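Elgate Robotics Club: block stacking task, step by step

Everyone in the club does this task in their first term before choosing a project. You need one arm, three cubes (red, yellow and green) and a taped square on the table. Allow 50 minutes for a session, including start-up.

Before you begin

Wipe the table. Load the Kenano settings file and set the speed to 15 per cent. Leave it there until your whole sequence has run twice without a stop. Keep hands off the table while the arm is powered.

Step 1. Teach the pick points

Jog the gripper over each cube and save a point above it and a point at gripping height. Name them by colour. Close the fingers slowly and lift straight up before you move sideways.

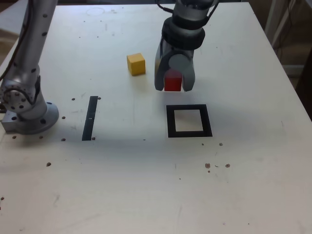
The place point goes over the middle of the square. Save the high point first, then come down until the cube just meets the table, and save that as red_place. If the fingers open too early the cube will tip — raise the wait to 700 milliseconds and try again.

Step 2. Build upwards

Copy red_place twice. Add one cube height for yellow and two for green. Do not teach these by eye, as small errors add up by the third block. 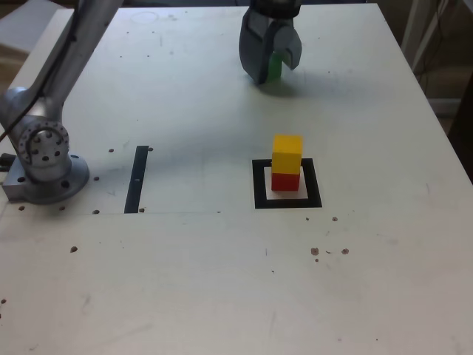

Open the fingers fully before you retreat, and retreat straight up. Most fallen stacks in last year's Gondusero Cup runs came from moving sideways too soon.

Step 3. Save your work

Save the program under your team name in the Mofokeng folder and write the version in the log book. Park the arm and switch off at the wall.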